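Stop putting the price in the small print

Gym, broadband, the box of coffee pods. All the same trick now. First month cheap, then the real number turns up in January when you've forgotten you ever signed.

I signed up to Farketti for recipes. Fourteen days free. Fine. Cancelling took three screens, a survey and a phone line that shuts at lunch. A phone line! To stop recieving emails about soup.

And don't tell me to read the terms. I did, once. Zanel's run to 3976 words, and the bit about the yearly increase sits way down past the part about postage. Who is that for? Not the customer. My mum pays for two Zanel accounts and uses neither.

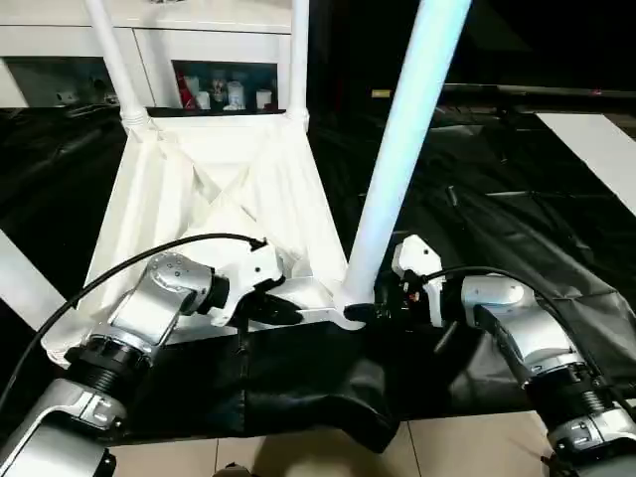 White stand, foot of the pole.

The usual answer is that people should be more careful. Keep a list, set a reminder. Maybe. I keep a list. It's on the fridge, and it still missed Hudow, who changed the name on the bank statement so I thought it was the window cleaner.

What I'd like is dull. One price, big letters, on the first page. A cancel button the same size as the join button, in the same place. If the price goes up, ask me again, and if I don't answer then stop taking the money. Oei does this already, for a magazine I hardly read, and I've stayed with them for years. Never once felt daft for it.

Shops would never get away with it. Imagine a loaf that costs more each week untill you ring the bakery. You'd walk out. Online we just sigh and put the card number in.

Anyway. Check your statement tonight. I found 100 pounds a year going out on stuff I couldn't even name, and I thought I was one of the careful ones.

Contact | Copyright 2022 | Back to top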